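**Equipment budgeting for textile-handling robotics** is the planning of what to buy, hire or make before a laboratory or workshop begins work on the robotic handling of clothes and other soft goods. It covers grippers, arms, work surfaces, spare parts, test garments and staff time.

## Main cost items

The arm is usually the largest single purchase, but many projects put it off. A hand-held gripper with a camera can be used to record how a person grasps cloth, and the arm is bought later, once the tasks have been settled. The Rirnis project took this approach. Its first order, placed in June, was for 2 hand-held grippers and no arm.

Fingertips are treated as consumables. They wear faster on woven covers and seams than on hard objects, and a worn tip tends to slip on thin fabric. Viorica Vukčević, who drew up the Rirnis plan, allowed 6 spare pairs for each gripper and entered them on a separate line from general repairs. 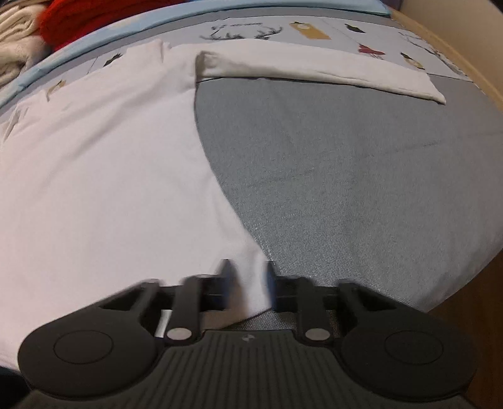 Garments cost little in comparison, though the quantity needed is easily underestimated. Plain shirts and tops are often bought in bulk, with patterned items added later. Rirnis set aside money for 270 pieces, including replacements for those that stretched or lost their shape. Laundry and storage were charged to the same line.

## Work surfaces

Some buyers specify a flat laboratory table. Others prefer household furniture and soft coverings, which are cheap but vary in height and give under pressure. Where both are wanted, the plan should allow time for moving equipment between them.

## Quotations and delivery

Suppliers quote in different ways. In the Rirnis comparison, Dralano priced the gripper, mount and cabling together, while Radano listed each part separately and charged for calibration. Pawlak offered hire by the month, with fingertips excluded. Vukčević's comparison sheet put all three offers on the same basis, with carriage and 2 years of spares added.

## See also

- Robot end effector
- Total cost of ownership
- Cloth manipulation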